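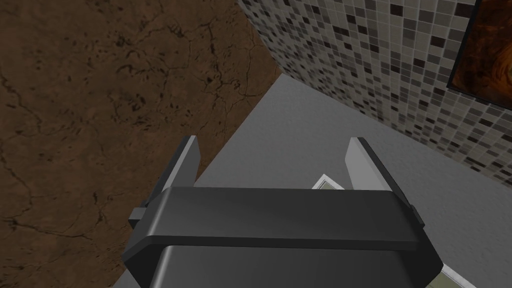 Computer-rendered view of a gray surface and a mosaic tile wall

Jendum is a free-to-play online arena game developed by Pretorius and set on the island of Gristitz, a place with five villages and no apparent economy besides looting. It entered open beta on 2024-06-09 and left it in September, by which time most players had stopped noticing the label.

Gameplay

Each match drops 20 players onto the island, in teams of two. Players pick a class at the start and regret it at leisure, as classes cannot be changed until the next match. Weapons are found in chests, barrels and, following a much-debated update, beehives. The playable area shrinks as a fog called the Brellov rolls in from the sea. The Brellov does modest damage but plays a flute melody that many players turn the sound off to avoid.

Items

The game has around 93 weapons, a good share of them spoons. Cosmetic items are sold for coins, which can be earned through play by anyone with a long winter ahead. Hats do not affect combat, although the forums remain divided on the matter.

See also

Brellov (fog)
List of Jendum spoons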